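Pešek Opens Spring Equipment Planning Program for Laundry and Linen Operators

MOMISTHORPE, March – Pešek, the family-run supplier of handling equipment to laundries, hotels and care homes, is pleased to open enrollment for its spring equipment planning program, and we would love to hear from anyone who has been putting off a decision on automation until the numbers made more sense.

We know from many years of sitting at kitchen tables and in back offices that buying a machine is the easy part. The harder part is knowing which job to hand over first, what it will cost to get ready for it, and how long the money will be tied up. The program takes 10 operators through that thinking over 6 months, at a fee of $1,869 per site, and the whole fee is credited against any Esulus handling cell ordered within the year.

Each site starts with a list of its small, fiddly jobs. Sorting, bagging and closing zippers rarely get a line of their own in a budget, yet they fill a good part of the day, and soft goods are still among the hardest things to ask a machine to handle. Hand-held grippers let people work through a task the way a machine would have to, with two fingers, one on each side, and no more, well before anybody signs a purchase order.

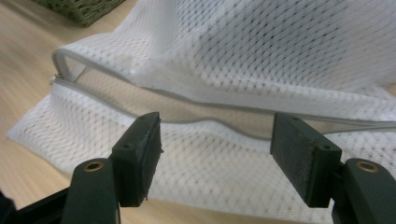
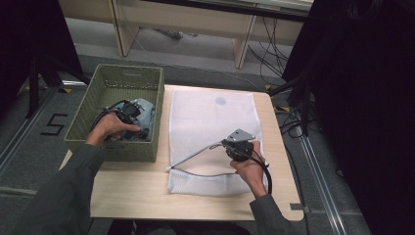
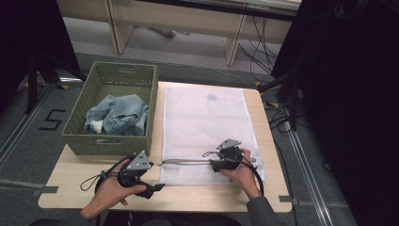 Mesh laundry bag work with hand-held grippers.

"I always ask customers to keep some money back for the things around the machine," said Norbert Hrubý, who leads planning at Pešek. "Tables, bags, baskets, a bit of floor, and time for the staff to get used to it all. If you spend the whole budget on the cell itself, you'll be back asking for more before summer, and that's a conversation I'd like to spare everyone."

Participants will receive a task-by-task worksheet, a visit from a planner, and a written budget covering purchase, installation, spare finger pads, training and yearly service. Leasing is set out next to outright purchase, so the two can be compared on the same page, and we are happy to go through it as many times as needed with whoever holds the checkbook. Should the worksheet say that a site ought to wait another year, the planner will put that in writing too.

Places are open to operators in Momisthorpe and Orkden. The Orkden office will handle scheduling, and smaller sites are warmly encouraged to apply.

Comments (3)

LinenLady: Is the credit good if we lease? We never buy outright.

G. in Orkden: We have 554 bags going through on a busy shift and the zippers are what slows us down. Glad to see somebody looking at them. Will apply.

pressroom_dan: Would like to see the service cost per year before I pay a fee.

Related items
Budgeting for Spare Parts: A Short Guide
Esulus Handling Cell: Lead Times and Site Preparation
Pešek Extends Hours at Orkden Office
Lease or Buy? Notes From Our Winter Open House

Contact the Pešek press office, Momisthorpe | © Pešek. All rights reserved. | Back to top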